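Tastine Opens Second Desktop Refurbishing Room in Clollbridge

Used office computers will be opened, sorted and made ready for schools and local households

CLOLLBRIDGE, April 2024 – Tastine, the computer reuse company, announced today the opening of its second refurbishing room, in the Tarawneh building in Clollbridge. The new room is dedicated to desktop towers that offices and public bodies no longer use. The work concentrates on the parts which decide if an old computer can have a second life: the processor, the memory, the hard drive and the power supply.

In its first year the room will receive 900 desktop computers. The first delivery, of 758 machines, comes from offices in the Braltinia district, which are changing their equipment this spring. Computers that can be used again will be offered to schools and to households at a low price. From the others, the good parts are taken out and kept.

"Many people believe that a desktop of this age is finished," said Gráinne Mac Giolla, managing director of Tastine. "Very often it only needs more memory, or a different processor from the same family, and a careful cleaning. It is a pity to crush a machine when one part of it is weak."

Every tower is laid on its side on the bench and the side panel is taken away, so the whole motherboard can be reached from above. The memory slots and the processor socket are the first places of attention.

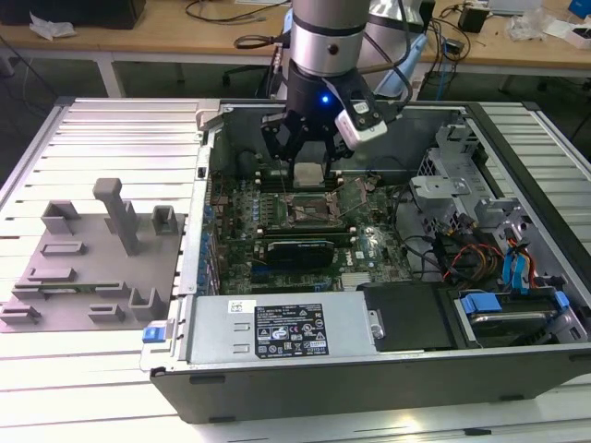

A Dell desktop tower at the Clollbridge room, with the metal retention frame of the processor socket open.

The order of the work is the same for all towers. First the outside is cleaned and the serial number is entered in the register. After this the case is opened and the dust is removed with a soft brush and low air pressure. The hard drive is erased before any other part is judged, and an owner who asks for it receives a written certificate of erasure. A drive which can not be erased is destroyed.

The towers of the first delivery are well suited to this kind of work. In many office models the hard drive is held with plastic clips and the cables are easy to follow, so a drive can be changed without a long search for the right screwdriver. Power supplies are tested under load for 24 hours. If the fan makes noise or the voltage is not stable, the supply is replaced.

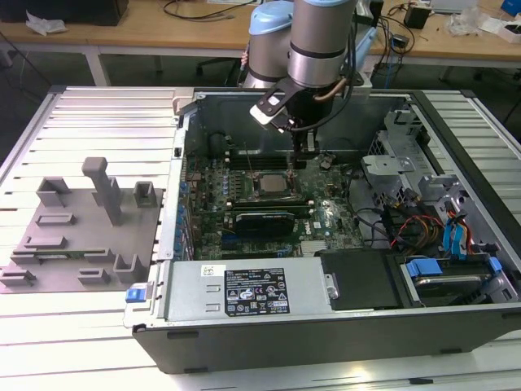
An opened Dell desktop tower, Clollbridge

The processor takes more patience. It is held in the socket by a metal frame and a small lever, and the old thermal paste must be cleaned from the heat spreader before the markings can be read. The team writes down the model code, compares it with the list of processors the motherboard accepts, and decides if the part stays or goes.

"The contacts in the socket are very thin, and if one is bent the board is usually lost," said Umesh Gautam, who leads the desktop team. "So we open the lever slowly, we lift the chip straight up, and we hold it only by the edges. A new colleague practices this on scrap boards before he or she works on a good one – we do not make exceptions."
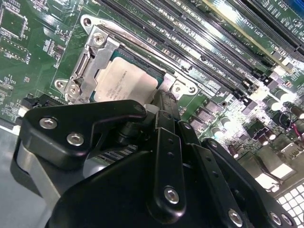 Recovered Processors Offered to Repair Shops

Together with the opening, Tastine starts a parts service for independent repair shops. Processors, memory modules and power supplies that pass the tests will be sold one by one, with the model code and the test result printed on the bag. Seven repair shops in Clollbridge and the villages near it have already registered.

Each processor is inspected on both sides, cleaned, and started in a test board before it goes to the shelf. Parts with a damaged edge or a code that is not readable are not sold. Small scratches on the metal lid are accepted, as they have no influence on the function, but they are mentioned on the label.
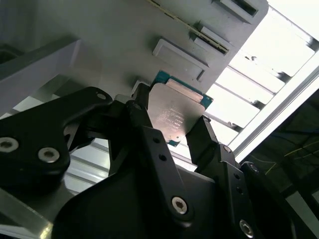 A processor with green substrate and silver heat spreader, held by its edges.

The parts service will take orders by telephone and at the counter. Shops may return a part within 30 days if it does not work in a suitable board.

Tastine plans an open day for schools in September. Teachers who want to come with a class are asked to write to the desktop team before the summer holidays, so that the groups can be kept small.

About Tastine

Tastine collects, repairs and sells used computers for schools, households and small businesses. The company has its main office in Braltinia and a second location in the Tarawneh building, Clollbridge.

Press contact: Gráinne Mac Giolla, Tastine, Tarawneh building, Clollbridge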